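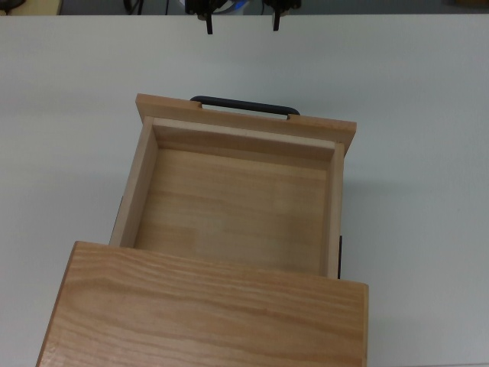 Will a robot arm take over the testers' jobs at a small furniture shop?
At Skerkance it took over the dullest part, and all our testers are still with us. They set up the runs, listen for bad slides and decide what ships.

Jarosław Sikora
We build small wooden cabinets, and opening drawers by hand all day used to wreck people's wrists. Now the arm does the pulling – what a relief!

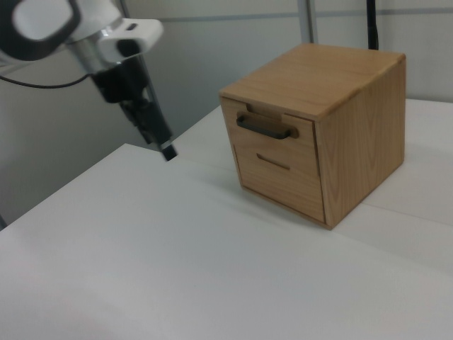 The surprise for me was how much the talk on the floor changed. Our testers used to be too worn out to argue about a handle or a runner, and now they bring ideas to the design meeting every week. Two of them learned to program the arm in February and they love it. 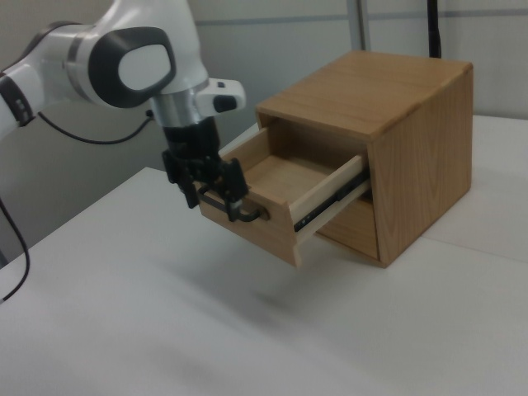

Gripper closed on the drawer handle

Rutkowska
depends on your boss tbh. ours cut the overtime, so some people lost money on it

Oltoter
I agree with Jarosław, with one thing to add: ask for training time before the arm arrives, and get it in writing. We had 11 people sharing one login and one short manual, and the first weeks were rough. Once everybody had proper hours to practice, even the most doubtful folks were teaching it new drawers. I get to fix real problems now – I wouldn't go back!
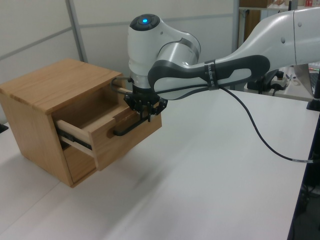
Arm at the cabinet, drawer partway out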